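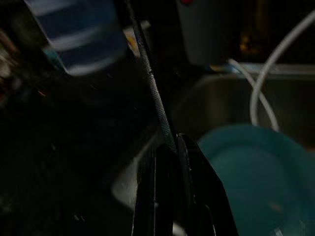

Countertop Clutter and the Shared Kitchen Sink
Student project report, Home Environments course
Submitted Wednesday, September 23, 2020

1. Why we did this

Our project started with a claim in a leaflet from Skikness, a storage company. The leaflet said that a "zoned" counter makes washing up faster. It gave no method and no test conditions, and it also happened to advertise a line of storage tubs. We wanted to see if zoning did anything we could measure in an ordinary kitchen with a single sink.

We used the kitchen at Zeltside, the student house where two of us live. It has a speckled black granite counter, a stainless steel sink and light grey lower cabinets with no handles. Bottles and containers live along the back of the counter, and have done so since well before the project.

2. What we tried

For the first part we left everything alone and timed each person washing and putting away their own dishes. For the second part we applied the Dogar plan, a layout sheet handed out in class. It divides the counter into "wet," "dry" and "landing" zones and asks that nothing be left on the floor in front of the cabinets.

The floor rule was the first to fail. People come in with bags and put them down wherever their hands get tired. We reminded everybody and it made no difference after the first few days.

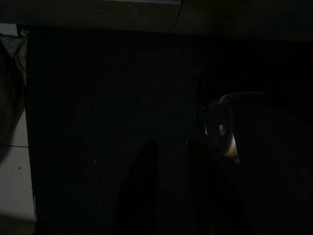 One housemate's comment on our feedback form was that the plan had been drawn by somebody with a bigger kitchen, and that she would follow the floor rule once there was a hook to hang things on. We had no answer to that. The plan doesn't mention hooks.

3. Results

We logged 93 washing-up sessions and threw out five where the timer was never stopped. Average time fell by 2 percent under the zoned layout. We don't believe that number means much. The spread between people was far larger than the change, and the slowest person was away for part of the second period.

Plates turned out to be a bigger problem than zones. 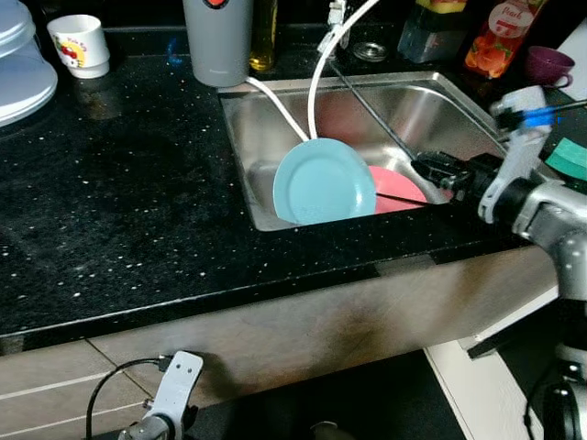
A plate stood on its edge leaves more of the basin free than one laid flat, but it can slide, and then you are washing with one hand and holding with the other. None of the guides we read dealt with this. The Zokine checklist, which we used for scoring, gives full marks for an "empty back edge" and has no line at all for the inside of the sink. We scored badly on oil bottles and were never asked about dishes.

4. Storage below the counter

Roughly 80 percent of the people who filled in our form said they wanted more drawer space. We are doubtful about this too.

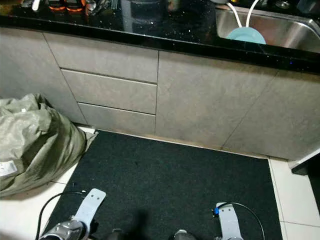

Drawers near the floor are awkward for anything used every day, so the daily things drift back up to the counter. More drawers would probably hold more of what is rarely used. We would need to log which drawers get opened before saying so firmly, and we ran out of time.

5. Limits and next step

The sample was one household, and everyone knew they were being timed. The second part will be repeated in November with hooks by the door and the floor rule dropped. The time sheets are in the appendix, including the five sessions we left out.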